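Spray bottles are back on the shelf!

Anyone who came in during February looking for a plant mister will remember the gap next to the kitchen strainers. Well, the household aisle at our Korkau shop is properly stocked again, and I'm delighted, as I've been misting my ferns with an old jam jar lid full of holes since the spring.

They're the clear, round-bodied sort with trigger heads in pink and light blue. Some have a blue head with a pink trigger and some are the other way round, so have a good rummage towards the back if you're after a particular pairing – I took 2 home and swapped the tops over.

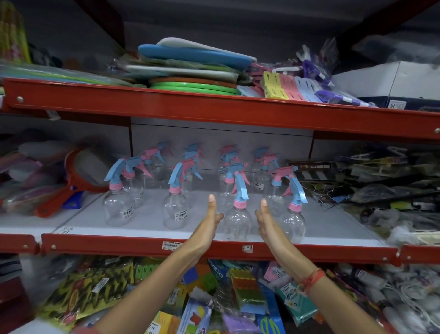
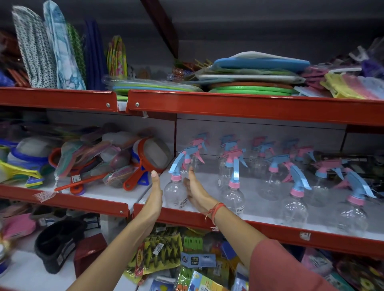
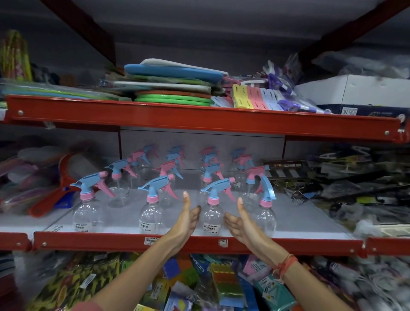

What to put in them

Plain water, mostly! Ferns and seedlings love a light misting in the morning, and a quick spray over a creased cotton shirt makes the ironing go much faster. I keep another by the sink with water and a splash of white vinegar for the windows. Write on the bottle what's in it, please, and rinse the trigger through before you change over.

The next Mulleck household swap is at Ozoliņš Hall, 29 Edo Street. Bring any spare cuttings – we rehomed 136 last time and I'd love to beat that.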